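The Fortress, Revisited

Lennox have a new banner behind the south goal. It has a drawing of a castle on it and the words "20 AND COUNTING," and it will need replacing or at least repainting, because the counting stopped in October when Griko came to town and won 2-0 without breaking much of a sweat.

I've been asked by a few readers to write something about the streak now that it's over. I suspect they wanted a tribute. They should probably skip to the ticket news at the bottom of the email.

Twenty home league games without a defeat is a good run. I'll say that once, plainly, so no one has to write in. Lennox had never managed anything close to it, and the women's side did it on a budget that wouldn't cover the catering at some of the clubs they played. Wiebke Hamann took over a team that gave up a goal every time the ball went near the near post, and she fixed it. Credit to her.

But somewhere around the middle of last season the run stopped being a run and turned into a personality. The ground at Luvus Park became the Fortress. Visiting teams were said to hate coming here. The stand, which holds sound about as well as a colander, was described on the club's own podcast as "a wall of noise." By spring you could buy the scarf.
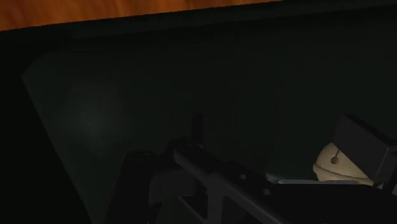

Orange-brown wood and the rim of a dark container. Rendered image.

So I went back through it, all 20 games, with the match reports on one side and a cup of coffee on the other. It took most of a weekend.

Nine of them were draws. I had forgotten that, and I was there for nearly all of them. An unbeaten run is a funny kind of record because it treats a 4-0 win and a 0-0 in sideways rain as the same thing. If a team drew every home game for two years it would be unbeaten at home and also, very possibly, relegated. Lennox were a long way from that, but the points they dropped in those nine games are the points that kept them out of the promotion playoff, and I don't remember seeing a scarf about it.

Then there's who came to visit. In 10 of the games the opponent finished the season in the bottom half. Some of that is just how a league works, since half the teams have to be in the bottom half of it. But the order mattered. The fixture list gave Lennox a soft stretch early on, then a long gap, then another soft stretch, and the two hardest visitors both turned up with a cup semifinal the following week and half their first team in tracksuits. I'm not saying that should come with an asterisk. I'm saying it should come up in conversation every once in a while.

The game everybody brings up is Fulletti at home. You know the one. Catriona Crichton sent off before halftime, rain, the late equalizer, the whole place on its feet. Attendance was 1291, which I only mention because I have now met at least twice that many people who were there.

It was a wonderful night and I lost my voice. I also watched it again last week, which I don't recommend if you want to keep the memory as it is. Fulletti hit the post, then missed an open goal from a distance I could have managed in dress shoes. Khadija Amrani made one save that was truly great and two that hit her. The equalizer took a deflection off a defender who was trying to get out of the way. If any one of those things goes a little differently, the run ends in the single digits and there's no castle on a banner.

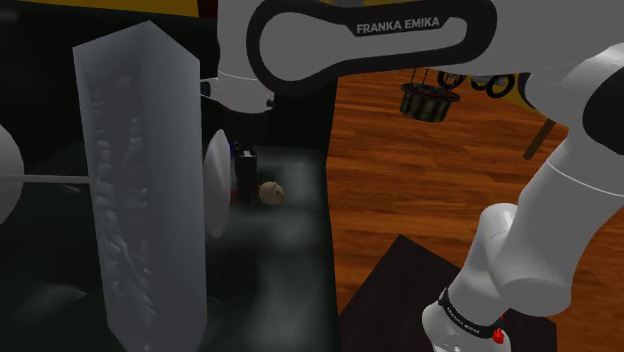

And that's really my complaint with the whole home fortress idea, here or anywhere. Home advantage is real. People have been writing about it for as long as there have been away teams, and the usual suspects are travel, familiarity with the field, and referees who would rather not be yelled at. Every team in the league gets some of it. What I don't buy is the notion that one particular ground has a secret supply.

Ask for the evidence and it tends to go in a circle. Why didn't they lose? Because it's a fortress. How do we know it's a fortress? Because they didn't lose. When I put this to Ross Rutherford, who does the stadium announcements and is about the most cheerful man I've ever argued with, he told me I'd understand if I'd played. I did play -- badly, at right back, on a field next to a freeway -- and what I remember is that the home dressing room had hot water and ours didn't.

Hamann has been a lot more careful than the people selling things on her behalf. She was asked about the Fortress in nearly every preview and she gave nearly the same answer every time: the players know the bounce of the field, they sleep in their own beds, next question. After the Griko game someone asked if the aura had gone. She said she'd never seen it, so she couldn't tell him where it went. I liked that.

Griko, by the way, did nothing clever. They pressed Lennox's left side, where the new fullback had been put in at short notice, and they scored twice from it. They'd have done the same thing at their own place or in a supermarket parking lot. Their coach was asked if it felt special to be the team that ended the run, and she looked like she was hearing about it for the first time. 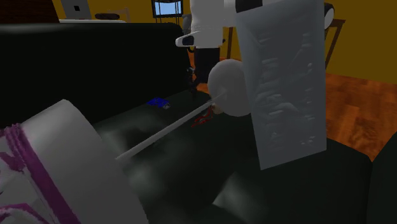

Words: Gavin Ogilvie
Luvus Park correspondent

What happens next is the part I'm more interested in. A run like that hides things, and the club has spent a long time not looking behind it.

It hid the away form, for one. Lennox were poor on the road last season and they've been poor on the road this season, and the explanation has been that they miss their own crowd. Maybe. They also don't have a Plan B when teams sit deep, they still can't defend a long throw, and they change center forwards like other people change lanes. Those problems travel with the team. They were there at home too, only at home the ball hit the post and stayed out, and we all went off to the bar saying how tough it is to come here.

It hid the bench, too. With a streak going, no coach wants to be the one who rested Crichton and lost it, so Crichton played, and played, and by April she was running like someone looking for her keys. Hamann has more or less admitted this. I think she'd have rotated a lot more if the number hadn't been printed on the front of the program every other week.

And I think it did something odd to the crowd, which is a touchy subject and will get me emails. Toward the end of the run the place got quieter. I noticed it against the weaker teams most of all. Lennox would be level with 20 minutes left and there'd be this nervous hush, as if everyone had come to see something carried across a room without being dropped. A few times I heard actual relief at a draw -- at home, to a team they'd beaten away. That's a strange thing to cheer.

The Griko game, on the other hand, was loud. Once the second goal went in there wasn't anything left to protect, and the last stretch was the best noise I've heard there all year. Lennox had a couple of chances. Amrani came up for a corner for no good reason. People were laughing. I don't want to make too much of that, having just spent a page telling everybody else not to make too much of things, but I did go home in a better mood than I had after most of the draws.

The club's line, put out the following morning, was that the Fortress will be "rebuilt." I wish they'd leave it. Fix the left side. Pick a center forward. Give Crichton a week off. If they end up going unbeaten again, fine, we'll find out when it's over, and I'll go through those games as well and be just as annoying about it.

Thursday is the visit of a Fulletti side that hasn't won in a month and has its goalkeeper suspended. I expect Lennox to win. I also expect to be told, by somebody holding a microphone, that the Fortress is back.

Ticket news: prices for the Fulletti game are the same as last season's. The gates on the south side open an hour before kickoff. The scarves, I'm told, have been marked down.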